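What the drinks round looks like after the ordering system
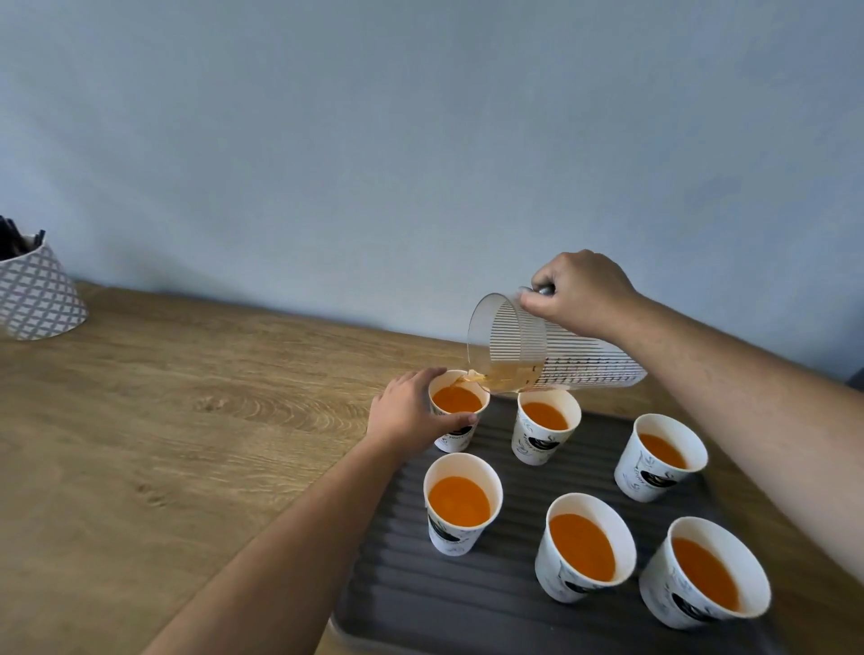 I have worked the refreshment counter at Hosness for long enough to have used three ordering methods: shouting, paper slips and now Wemow. Wemow is the software that collects drink orders from the meeting rooms and groups them into trays. It was switched on in December. It does not pour anything.

The old method was simple. Someone from a meeting came to the counter, gave a number and waited. We poured, they carried. On a bad morning there would be a queue to the lift. With Wemow the order arrives on a screen, the software decides which rooms share a tray, and the tray leaves when the timer says so.

In the first month it handled 1,795 cups. The manual count for the month before was 400 lower, though I would not read much into that — the slips were often lost.

The effect on the work is uneven. Pouring juice into paper cups takes the same time it always did. You steady the cup, tilt the pitcher and stop below the rim, and a cup filled too high still spills on the stairs. What has gone is the gap between orders. The software closes it by releasing the next tray as soon as the last is marked done. Cúc Mai, on the early shift, started marking trays done a minute late to get the gap back. I have since adopted the same practice.

Tâm Khúc looks after the settings. In January he raised the minimum gap between trays from 100 seconds to 325, after we showed him the times by hand. Complaints did not go up. I would have preferred to be asked before the first figure was chosen.

Two faults remain. The software treats all cups as the same size, and it has no way to record that a pitcher needs refilling halfway through a tray. Both are on Tâm's list. Until they are fixed we keep a pencil and a pad next to the screen, and the pad gets used most days.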